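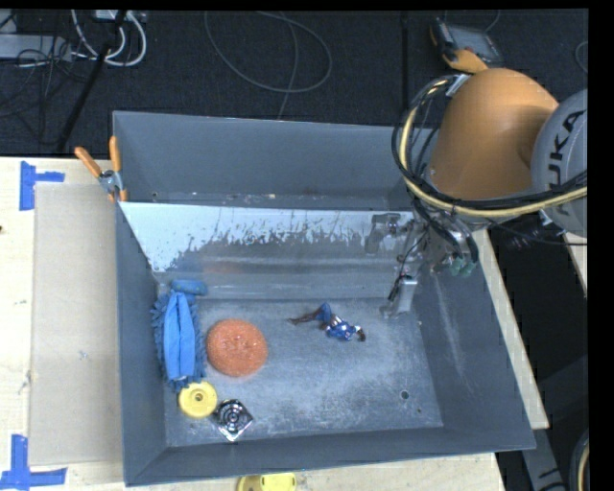 My project is about getting a robot to pick things it has never seen before, and I get enough email about it that I finally wrote the answers down. The short version: we score lots of possible grasps from a depth view, take the best one, and let the arm try it. Flat stuff is where it gets interesting. A drain cover lying on the floor of a gray metal bin gives the fingers almost nothing to hold, while a shaggy blue duster can be grabbed nearly anywhere — you'd think those would need separate methods, but we use one scorer for both.

What do you call the method?
Skoldale. It's the name of the street I lived on when I wrote the first version. Sorry, no acronym!

How many grasps do you look at before picking one?
We sample 50 and keep the top 2. If the first one fails, the arm goes straight to the second without taking a new look. I tried bigger numbers in January and mostly got a slower robot.

Why does shiny metal give you trouble?
Depth sensors hate it. You get holes in the data, or a bit of bin wall that seems to float in midair. We fill small holes and throw away any grasp that lands mostly on filled-in points (Inès Lefèvre's idea, and a much better one than mine).

So how well does it work?
On our Mertens test list, which has 31 objects, it picked up 30 at least once. The holdout was a thin steel ruler. Please don't quote that as a success rate, because "at least once" is doing a lot of work there. Per-attempt numbers are in the write-up and they're lower.

Does it know what it's picking up?
Nope. A toy figure and a scouring pad are just shapes to it. If you need sorting by type, you'd have to add a classifier on top.

Can I run it on a different arm?
Probably. The Darnau group got it going on theirs in around two weeks, most of that spent on calibration. You'll need to swap in your own gripper width and finger length.

Is the code out?
Yes, the version from March 15, 2023 is the one to grab. Older ones have a bug in the collision check near the bin walls.

Contact: Zemcombe Grasping Project | © 2023 | Back to top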